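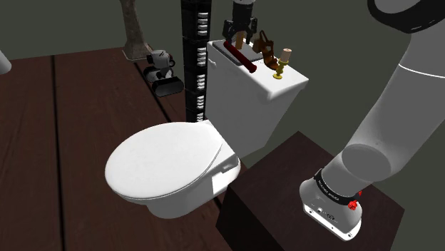
The cistern lid problem

3 comments · 16 shares

Every house has one surface that nobody chose as a shelf and everyone uses as one. In ours it's the top of the toilet tank. When we moved to Wornham I put a single spare roll up there. By July it was holding a library book, a candle, two combs and a warranty card for a heater we'd left behind in Vidstead.

I mentioned this in the last issue and the mail has been considerable. Eduardo Torres writes that he cleared his in one go, felt marvellous, and found the lot on top of the washing machine by dinnertime. Povilas Rimkutė keeps his spare keys on the tank and has fished them out of the bowl twice. He's not planning to move them. I admire a man who knows his own mind.

My advice, for what it's worth (I still have the candle):

Close the lid before you move anything. You'll only skip this step once.

Put it all in an ice cream tub and leave the tub in the hall. Whatever's still in there after 20 days can go to the op shop, except the warranty card, which even the op shop won't want.

Don't buy the over-toilet shelving. I paid $50 for a Flesero unit with 16 screws and a colour called Oat, and it gave me three more places to put combs.

If the tank ever needs fixing, the plumber will have to lift the top off, and you'll be standing in the doorway holding everything you own – mine was very polite about the candle.

Next month: the chair in the bedroom, and whose trousers those are.

Enjoying this? Get the newsletter in your inbox every month. Unsubscribe any time.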